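Notes for the lunch storage talk, 18 November 2018, Drarham office. Slot is 30 minutes, leave time for questions.

Start with the shelf count. We had 70 containers in the kitchen and 23 of them had no lid that fit. Pause there. Ask who has one at home.

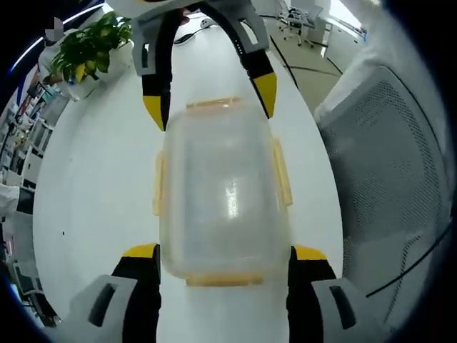 Lids first, then size, then everything else. The rule at Stuvum is that a box and its lid get stored together, and a box that loses its lid goes out at the end of the month. Latches make this easier to check. On a clear box with yellow latch flaps at the sides, you can tell from across the table that the lid is with it. Say that a bent latch counts as a missing lid. 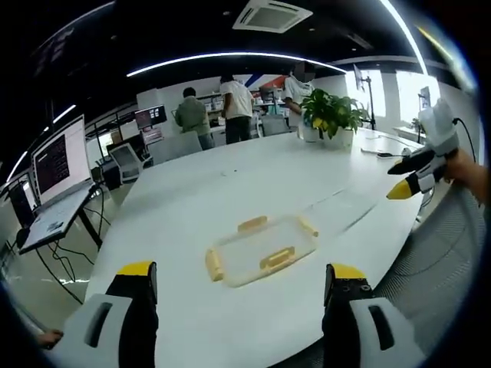 Next, buying. Stick to one shape. Rectangular stacks better than round in the Briltadach fridge, and that fridge is small. Mention the Soltani order (one size only, all clear).

Then stains. Tomato and curry are the usual ones. Rinse in cold water before the hot wash. Baking soda paste, leave it overnight, rinse.
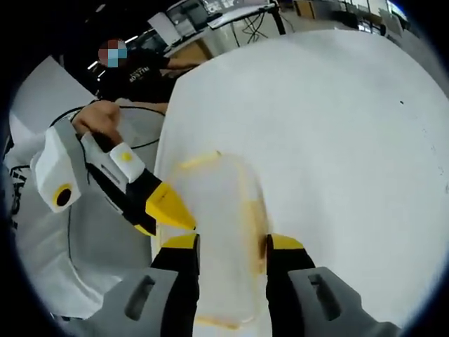

If the color stays after two tries, keep the box for dry food like rice or crackers. Don't scrub with steel wool.

Last point: label tape goes on the box, never the lid. Hand out the sheet. Questions.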